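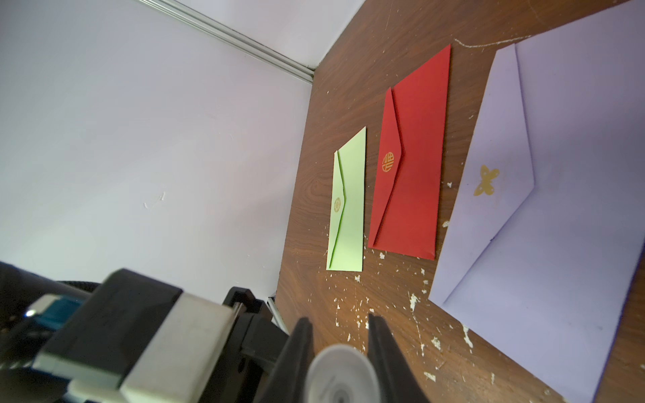

Virum wrote:

> Has anyone on the list tried suction against plain fingers for thin flat stuff, paper and card and the like? We've got the Kleinschmidt fingers and they're hopeless on anything you can't get an edge under. Before I spend money I'd like to hear from someone who has lived with a cup for a while. Also keen to know where people put the wrist camera.

Hi Virum and all,

Yep, been mucking about with exactly this, so you get the long answer (sorry, kettle's on, make yourself one too).

I've had envelopes out on the bench as the test item, all different sizes, which I reckon is a fairer go than squares of cardboard. With bare fingers I was chasing them all over the wood. Grabbing the edge of a flap works if it's lifted a bit, and if it's sealed flat you may as well go home. 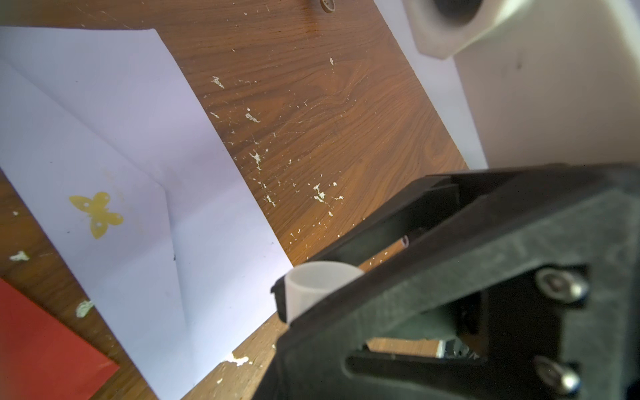

So the cup is what I'd try first, and you don't have to give up the fingers to do it. The housing I'm using is the Wallalar one and my only gripe is getting a hex key in to the screws once it's on the arm. Check your key length before you bolt anything up! I didn't, and lost most of an evening to it.

Dust is the other thing. Any grit under the lip and you've got a leak, so wipe the table down more often than I do.

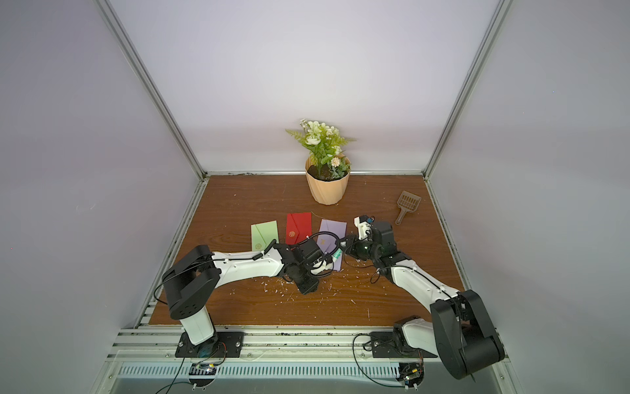
Both arms over the envelopes, tag in the left gripper.

On cameras, I went with one at the wrist plus a fixed one looking over the whole table. The wrist view is beaut for lining up on a flap, but the fingers and cup take up a fair bit of it, and I wouldn't want to run two arms close together on wrist views alone. My first bracket was too stubby and I ended up reprinting it with 10 mm more reach.
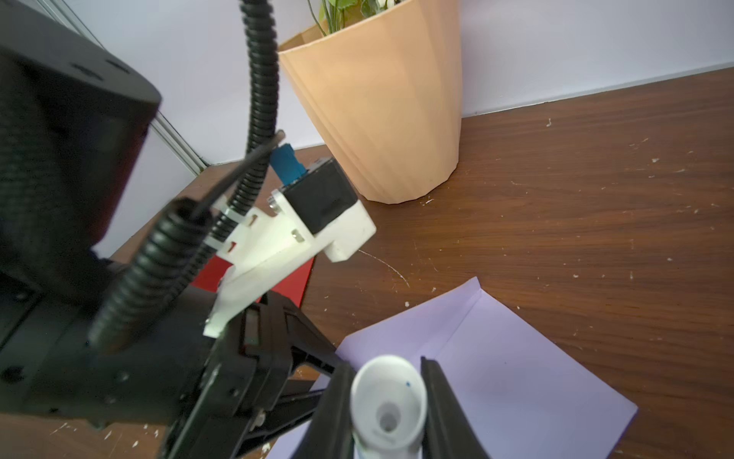 Leave plenty of slack in the cables too, more than looks tidy, and turn the wrist through its full travel by hand before you power up. The Cikalora controller will happily keep pushing against a snagged lead.

Haven't tried anything heavier than card yet. I'll have another go in April and post what I find. What thickness are you working with?

Cheers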